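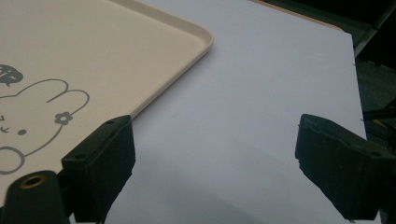 Jarolbridge, 2 Apr 2022

So, the bunny tray won again. I had such high hopes for this morning! The new finger pads came from Katsaros and I'd been up late swapping them on, and for the first hour the gripper was behaving so well that Efe started humming (Efe only hums when things are going well, so I should have known).

Then came the fault. Same one we had back in January, error 2636, where the fingers get told to close and just sit there wide open like they're thinking it over. I sent the command again. Nothing. I sent it a third time, leaned in to look at the connector, and that's when they snapped shut, all three commands at once, with my sleeve about an inch away. I yelled. Efe yelled louder. No harm done except to my pride, but I've had a sore feeling in my stomach about it all day, and I wrote it up in the fault book before lunch so I couldn't talk myself out of it.

What bugs me is that I know better. Stop button first, then hands. I've said it to Osaze 25 times if I've said it once, and there I was, poking around a live gripper!

Osaze thinks Zarum (our control software, which I'm not on speaking terms with tonight) saves up the commands while the fault is on and then dumps them all when it clears. He found the setting, too, buried 3 menus deep. We turned it off and made it fault on purpose, from well back this time, and it stayed put until we reset it. So that's something, but I want a lot more runs before I trust it around anybody's fingers.

Still no decent lift of the tray, by the way. That low rim is such a pain to get hold of. Tomorrow I'll try coming at it from the corner, and Efe's bringing a longer cable so the stop button can sit right by my elbow.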